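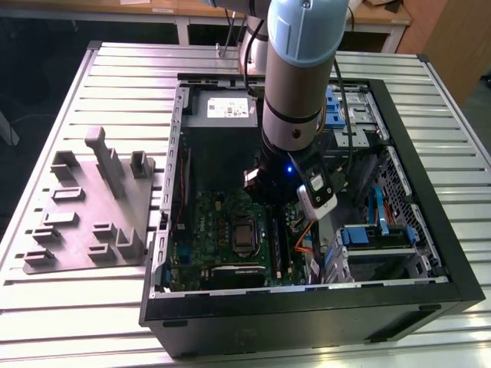

横倒しにしたデスクトップPCの筐体に入るロボットアームとグリッパ。左は部品用の固定台。

ドリロン停止不良(ドリロンていしふりょう)

ドリロン停止不良というのは、PC分解セル「ドリロン(Drillon)」で起きた、グリッパがケースの中で部品をつかんだまま保護停止に入ってしまう不具合のことです。うちの工房では単に「噛み止まり」と呼んでいました。私は当時このセルの調整を手伝っていたので、この項目はどうしても身内目線になります。そこはご勘弁を!

概要

ドリロンは、使い終わったデスクトップPCからメモリや拡張カード、ドライブを抜き取るためのセルです。アームは上からケースに入り、抜いた部品を横の固定台へ運びます。設計はシリル・ツァウク(Cyrill Zaugg)さん、制御ソフトはミンットゥ・パルタネン(Minttu Partanen)さんの担当でした。セルを置いていたのはトロステッティ(Trostetti)という小さな再生工房で、私はそこで配線と雑用をやっていました(雑用のほうがだいぶ多かったです)。

経緯

最初の噛み止まりは2018年10月22日、通算1,288回目の抜き取り動作で起きました。メモリを引き上げる途中でアームがぴたりと止まり、画面には力の上限超過を示す警告。ここまでは設計どおりなんです。困ったのはその次で、停止と同時にグリッパの保持が最大のまま固定され、復帰ボタンを押しても指が開きませんでした。

私はてっきりケーブルがどこかに引っかかったんだと思って、懐中電灯でケースの中をずっとのぞいていました。完全に見当違いです。しかもこのとき、アームの電源を切らずに手を入れかけてツァウクさんに怒鳴られました。今思い出しても冷や汗が出ます。その日のうちに同じ症状がもう一度出て、セルは翌年の3月まで止めることになりました。

原因

記録を追っていくと、原因は二つ重なっていました。

一つは力センサの零点のずれです。零点合わせは4,000動作ごとという決まりでしたが、ケースの中で手首を傾けた姿勢が続くと、ケーブルの張りが力として少しずつ読み込まれてしまい、その間隔ではぜんぜん足りなかったんですね。ソケットの留め具がほんの少し固いだけで上限に届いていたわけです。

もう一つは停止時の処理です。部品を落とさないように「停止したら握り続ける」という設定になっていて、搬送中ならそれで正しい。ところが部品がまだソケットに刺さっている状態でも同じ処理が走ります。アームは動けず、指は開かず、基板には横向きの力がかかったまま。パルタネンさんはこれを見つけたとき、しばらく黙ってからコーヒーを淹れに行きました。

被害

けが人は出ていません。壊れたのはメモリソケット2か所と、グリッパの指先の樹脂パッドです。パッドはズッター(Sutter)製の予備に替えましたが、厚みが違っていて、つかみ位置を全部教え直す羽目になりました。あれは本当に長い一日でした……。

対策

零点合わせは500動作ごとに短縮し、新しい筐体を置いたときにも毎回行うことにしました。停止時の処理は「抜き取り中」と「搬送中」に分け、抜き取り中に止まった場合は握る力を落としてから作業者の確認を待ちます。

ケース内に手を入れる手順も書き直しました。非常停止を押し、主電源を切って施錠し、アームが自重で下がらないことを確かめてから手を入れる。指を開くときは手動の解放レバーを使い、アームを手で引っ張り上げるのは禁止です。私みたいにのぞき込みながらつい手が出る人は、先に鍵を自分のポケットに入れておいてください。

関連する不具合

姉妹機のプラコン(Plakon)でも警告だけは似たものが出ますが、あちらはコネクタの接触不良が原因で、噛み止まりとは別物です。警告画面がそっくりなので、復帰を試す前に指が部品をつかんでいるかどうかを見てください。プラコンには手動の解放レバーがなく、グリッパ側面のねじを緩めて開きます。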